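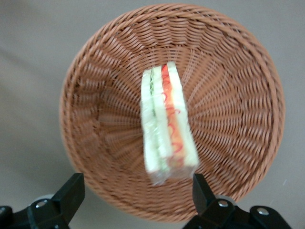
Pasinby, 09/01/2024

Packed Lunch Shelf Life Study: Progress Report to the Zarnmont Fund
Prepared by Khadija Lahlou, project lead

1. Period covered

This report covers work from May to the end of August. The study compares storage conditions for sandwiches sold at staffed counters without refrigerated display. A wrapped wedge in an open wicker basket is one of the display formats under review. The other two are a lidded plastic tub and an insulated tray.

2. Work completed

Temperature logging is finished at all 6 counters. Probes were placed in the filling of one item per tray and read at fixed intervals from delivery to close of service. The full log holds 3,377 readings. Shinji Onishi has checked it for gaps and removed entries recorded while a probe was out of the product.

The loggers were supplied by Zukell and calibrated in ice water before the first run. Three units drifted during the second month and were replaced. Readings from those units after their last good check have been set aside and are not used in the figures sent to the Fund.

Lab work on fillings is complete for egg and for cheese. Chicken is partly complete. Setsuko Tamura reports that the first chicken series had to be repeated after the incubator lost power overnight. The repeat series is under way and uses bread from the same bakery and the same filling recipe.

3. Findings so far

Room temperature at delivery had a larger effect on filling temperature than display format. The lidded tub slowed warming in the first hour, but the difference narrowed after that. The insulated tray performed best at every counter except the one nearest the east entrance, where the door stands open for most of the morning - Takumi Sakai is reviewing the air temperature record for that location.

Moisture loss in the bread was low in all wrapped items. Unwrapped controls were dropped in May at the request of the counter managers.

These results are provisional and should not be quoted until the chicken series is in.

4. Changes to plan

The survey of counter staff has moved to the next period. Xiaoqing Luo has rewritten the questions on restocking, as the pilot answers mixed up delivery time and the time items were put out.

5. Budget

Spending is within the approved total. The replacement loggers were charged to equipment, and lab consumables are over the planned line due to the repeat series. We ask the Fund to approve a transfer from travel to consumables. The site visit to Ásgeirsdóttir was held by phone, so the travel line has not been drawn on.

6. Next period

- Complete the chicken series and send the lab tables to the Fund.
- Run the staff survey at all counters.
- Draft the storage guidance and circulate it to counter managers for comment, with 12 working days allowed for replies.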